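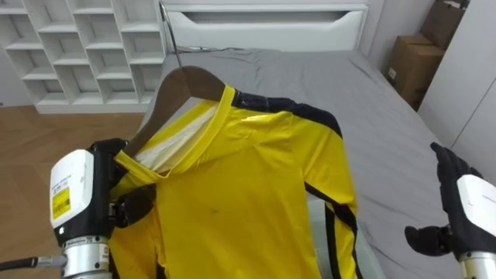 Page 2

Progress report to the Lucero Fund: Custody Deaths and Inquest Access Project
Reporting period ending October

Work under the grant continued on its three parts: family support, the records search and the submission on law reform.

Family support. Ekua Ackah took over intake from Fidel Alarcón in the second month. Families now get a call back the same day if they ring before 3 pm. Most want the same thing at first, a copy of the post-mortem report and somebody to explain it. The Guvton office is still without an interpreter, and we have been paying for phone interpreting out of the travel line. We ask the Fund to approve that change.

Records search. The coroner's registry gave us access to its older files, the earliest from 1954. Hidayah Halim has entered 968 of the 1000 files we were allotted. The other 32 are held at Altard and have not been released. Tarmo Jaunzems wrote to the registrar twice and received one reply, which said the request was under review. Many of the older files have no record of whether next of kin were told of the hearing date. We had planned to report on that question for all years and will now limit it to the later ones.

Law reform. A draft submission on the Inquests Act went to our legal adviser, Emerson Teixeira. It recommends that police not investigate deaths in their own cells, and that reasons be given in writing when an inquest is refused. His comments on the second point were substantial and that section is being rewritten.

Spending. Salaries are on budget. Printing is under, as the family guide was held over. The Custa meeting cost more than planned owing to venue hire.

Next period. Finish the data entry if Altard releases its files, lodge the submission, and print the guide.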